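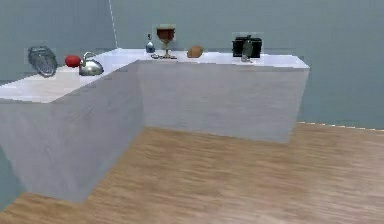 White L-shaped counter, blue-gray walls, rendered.

May 14, 2026

Listening study, pilot two. Clomar sent 35 people, each paired with a stranger and told to ask follow-up questions for ten minutes. Liking scores went up again. So did the scores for the pairs where one person just nodded — annoying, as I had a nice paragraph ready about the power of questions.

Checked the coding sheet. Item 23 ("felt understood") was reversed in the Olau version and not in ours. Fixed, reran, nodders still doing fine.

Oxytocin samples: no. The kit quote came to 210 per person and I'm not paying that to learn that spit is variable.

To do before July: longer sessions, a proper silent condition, reword item 9.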